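**Window blown out white every afternoon, film or blinds?**

**mutlow_24**
Big window in the spare room, dark horizontal bars, trees outside. Lovely. By mid-afternoon I can't look at it without squinting like a man in a western. Landlord says no drilling. Considering film.
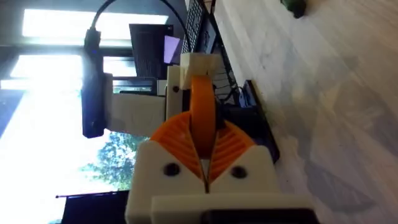 ### Replies

**harka**
Film. I put it on 6 panes in November and only swore at 2 of them.

**Genji Sasaki**
Disagree. Film makes the trees gray all year so you can be comfortable for an hour. Tension rod, cheap linen, done.

**harka**
It does not make trees gray. Mine are green.

**Genji Sasaki**
You've had it on so long you've forgotten green.

**zosivlow**
Leave those bars alone whatever you do. I taped a sheet to mine and the paint came off with the tape. $37 from my deposit.

**mutlow_24**
Leaning linen. I'd like to keep the leaves, they're the only thing in that direction worth looking at.

**harka**
Fine, enjoy ironing it.

**Genji Sasaki**
Who irons a curtain?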